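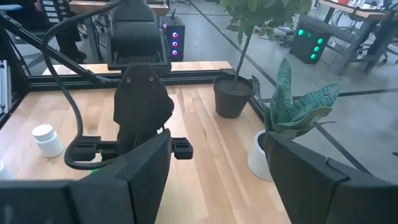
3. What we did with the wrist view

3.1 Who was in the group and what we were after

I should say straight away that this section is written by the students, mostly me, with Shaohua Ren correcting my arithmetic. Our supervisor asked for a methods section and I've tried to give her one, but she also said to write it the way we'd explain it to next year's group, so that's what I've done.

The project ran as a final-year option and had a very plain aim. We wanted two arms to share one table and pick up small household things without bumping into each other or into whatever else was standing about. Reece Rowbotham had already written the planner we used (he called it Proro, and no, we never got out of him what it stands for). What Proro lacked was any decent sense of where the other arm was. It knew the joint angles, of course, but joint angles drift a little, cables don't have joint angles at all, and a potted plant certainly doesn't!

So the question became whether the wrist camera alone could tell an arm that its partner was in the way. We thought this would take a fortnight. It took from March until the end of the project.

3.2 The table

Figure 1 gives the view we spent most of those months staring at. The two dark shapes in the bottom corners are the fingers of the gripper carrying the camera, and the black assembly hanging down between them is the other arm. The small white bottle on the left is the sort of object we were picking. The tree and the snake plant at the back right count as clutter for our purposes, and very good clutter they made too, with all those leaves going off in different directions.

Figure 1. Wrist view over the shared table, with the second arm between the fingers.

There are a couple of things in Figure 1 that gave us grief. One is colour. Nearly everything we cared about is black: our own fingers, the other arm, its bracket, its cable, the rail along the far edge of the table. The wooden top is lovely and pale, so anything seen against it is easy enough, but the moment the other arm rises above the table line it has the floor, the computers and the furniture behind it, and our first detector (we named it Hiler) went to pieces. It was quite happy to report a length of rail as an elbow.

The other is the cable. Look at the loop to the left of the arm and you'll see how far it swings out from the body. Proro treated each arm as a chain of fat cylinders, and a loop like that sits well outside them. We argued for ages over whether to make the cylinders fatter. Shaohua was for it and I was against, on the grounds that two very fat arms can hardly get near the same bottle, and in the end we gave the cable a shape of its own.

3.3 Labelling

We labelled 2,177 wrist frames by hand. Each got an outline for the other arm, a separate outline for its cable and a rough box for anything standing on the table. Our own fingers were masked out once and for all, as they only move in one way and we always know how far open they are. I'd recommend this to anyone. For the first few days we outlined the fingers afresh in every single frame, and I would like those days back.

Of the labelled frames, 1,299 went into training and the rest were kept for testing. We split them by session and never within one, because frames from the same session look so alike that a mixed split makes any detector seem brilliant. (Hiler seemed brilliant. See above.)

Shaohua and I each did half of the labelling and then swapped a portion to see how well we agreed. We agreed very nicely on arms. On cables we didn't, chiefly over where a cable stops being cable and starts being connector, so we wrote ourselves a rule: if it can bend, it's cable.

3.4 The second detector

Gesier, which replaced Hiler, is smaller and a good deal duller. It takes the frame together with the joint angles of both arms, draws a faint outline of where the other arm ought to be, and then only has to decide how far that guess is off. Reece's view was that we'd been asking the network to find something we already nearly knew the position of, and I'm afraid he was right about that.

The cable still has to be found from scratch, but it can only be so far from the arm it hangs on, so the search is confined to a band on either side. Table clutter is handled separately by comparing against a view taken before both arms start moving. If somebody shifts a plant halfway through a run, Gesier will not notice, and we come back to this in Section 5.

Everything was frozen in July 2020 and the numbers in Section 4 all come from that version. We did try one later change to the cable band, at the suggestion of the Vuorinen group down the corridor, but it isn't included in the results.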